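Office partition

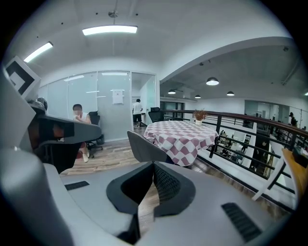
A frosted glass partition with white frames in an open office

An office partition is a light wall used to divide the floor of a workplace into smaller areas. It is fixed to the floor, the ceiling or both, but carries no load and can be taken down when the layout changes. Common uses are meeting rooms, quiet rooms and mezzanine offices.

Types

Solid partitions have a metal or wood frame covered with board, usually 100 mm thick or less. Glazed partitions hold panes in a slim frame and pass daylight to the inner rooms. Frosted glass blurs the view but still lets light through - a cheaper treatment is film applied to clear panes. Paper notices are often taped straight to the glass.

Sound

Single glazing gives modest sound control. The Orkar system, designed by Luminița Văduva, is rated at 29 dB with one pane and 44 dB with two. Gaps at the doorway and above the ceiling line usually account for most of the loss.

Lighting

Long LED ceiling fittings are common on both sides of a partition. On a white ceiling they are normally set out before the frames go up.

See also

Cubicle
Mezzanine
Suspended ceiling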